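Prarard Household Inventory Records, release 2
Saturday, November 2, 2019

This data set contains 2,905 entries transcribed from the household inventories of the Stetberg district. Each entry gives the parish, the year, the item as written and a modern spelling.

Values are recorded in the original currency – no conversion has been applied. Some 40 entries from Haruna lack a year and are marked "n.d." in the third column.
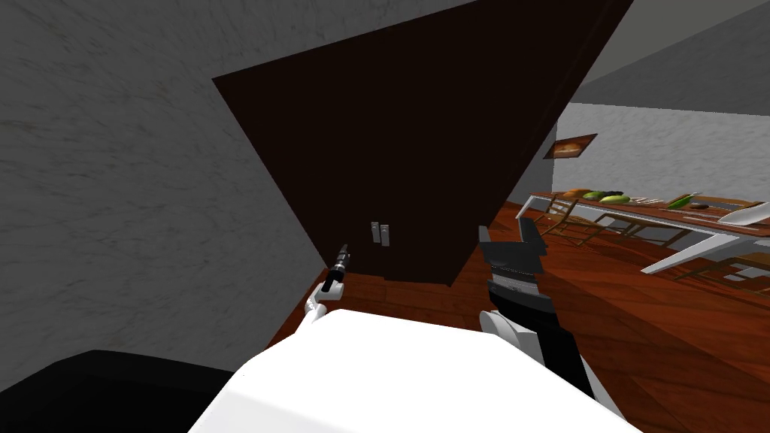 Page 2

Files are supplied as comma-separated text in UTF-8. Corrections should cite the entry number and the parish. Reuse is permitted with credit to the Prarard Archive.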